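Subject: Re: [clarbridge-allotments] Water butt on the lower path
From: Gitau Obura

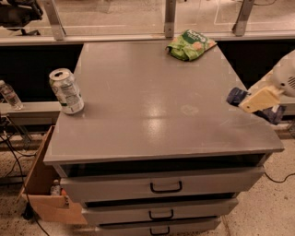 Hello all,

I had a look at the butt by plot 8 in the morning. The tap is fine. The leak is from the join where the downpipe goes in, and the seal there has perished. A new one costs very little and I can fit it when I'm next down.

On the second butt, I'd go for the 187 litre one. The bigger size won't fit between the shed and the fence, I measured it. It needs a proper base too. We have four slabs left over from the path, behind the compost bays, if they haven't been used.

Chia-jung Tsang wrote:
> The butt on the lower path is losing water again. It was full after the
> rain and two days later I couldn't fill a can from it. Is it the tap?
> Also, did we decide on a second one? Elibariki was asking, he has
> the plot furthest from the standpipe.

Elibariki, if you want it on your side of the shed let me know before October, as the guttering will have to slope the other way.

Gitau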